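Bin 29, refill + tidy
January, 4:40 pm, Kavinda's bench

Started late, waited on the Hegyi box to come up from receiving. Packing slip says 338 pcs, didn't count, weighed it and it's close enough.

Took everything out of the gray bin first. Wiped the floor w/ damp rag, scuffs don't come off, tried the Sternel cleaner too, no diffrence. Stop trying. Back panel same story, the lower part is just worn. Seam strip at the base of the panel: ran a fingernail along it, no lip, small parts shouldn't catch.

Put back in a first handful only, spread out, nothing stacked. Toys and small boxes mixed like Csenge asked. Kept out:
- two boxes w/ crushed corners
- anything with a loose tag
- the squeaky one (sorry)

Csenge wants the white bird kept in the mix for every refill so we have one item that's always there. Fine by me. Went in near the back, small black and white box over to the left of it, orange thing further forward.

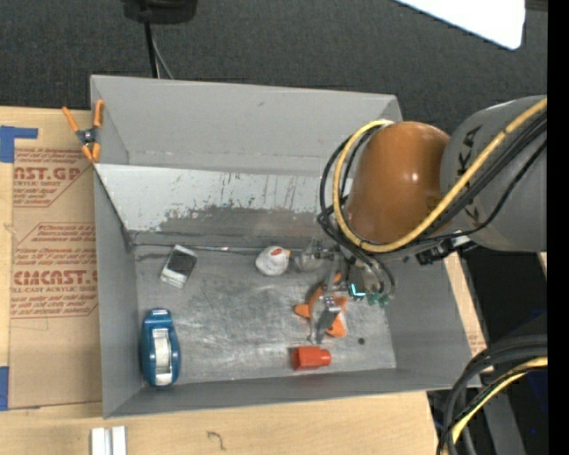
Left to do
- relabel shelf, still says Omance on 11, should be Condent
- ask Kavinda where the spare toys went, not in the cabnet
- tape for the box bottoms, we're out
- rest of the Hegyi stuff is under the bench, don't mix w/ the old lot yet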